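May 28, 2018

So I've finally given up on sleeping past five. It's light out by then, the blackbirds are yelling, and the garbage truck on Sugden Street seems to have picked my block as its favorite place to back up. I used to fight it with a pillow over my head. Now I get up and bake bread!

I started in the winter with a recipe I tore out of the free paper at the Brurkstead library, and the first few loaves were so bad I fed them to the compost. Heavy as a brick, gray in the middle, crust you could break a tooth on. My mistake was flour. I was scooping it with a cup and packing it down without thinking, and when I got a cheap kitchen scale I found out I'd been putting in way too much. Now it's 500 grams of bread flour, 100 grams of whole wheat, a spoonful of salt, and whatever the starter feels like doing that day.

The starter lives on top of the fridge (it liked the windowsill better, but so did the ants). I feed it at night before I brush my teeth, and if I forget, it sulks and smells like nail polish remover. Two feedings and it's fine again. I've stopped worrying about it.

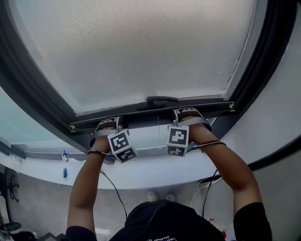
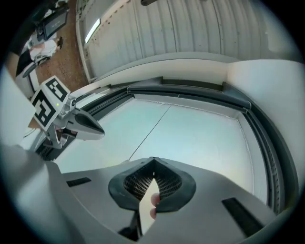 *Hands at the big overhead window, and a fingertip up close.*

Anyway, the early hours. What I like best is the stretch while the dough rests, when there's no point in starting anything big. I fold it every half hour and in between I drink coffee and read. I've gone through 3 library books this month, which for me is wild, and one of them was a history of the Skodallow canal that I only picked up because of the cover. It's great! There's a whole chapter on a fight over a bridge toll.

The oven goes on as hot as it'll get with the pot inside, then the loaf bakes for 20 minutes with the lid on and a bit longer with it off. I go by color. Darker than you think, every time. I pulled them too soon all through March and they went rubbery by lunch.

Next up is rye. The mill shop in Kovier sells it in paper sacks, and I'm driving over there as soon as I've used up the whole wheat. If you've got a rye recipe that isn't sticky as wallpaper paste, leave it in the comments, please. I'd like to have it figured out before my sister visits in August.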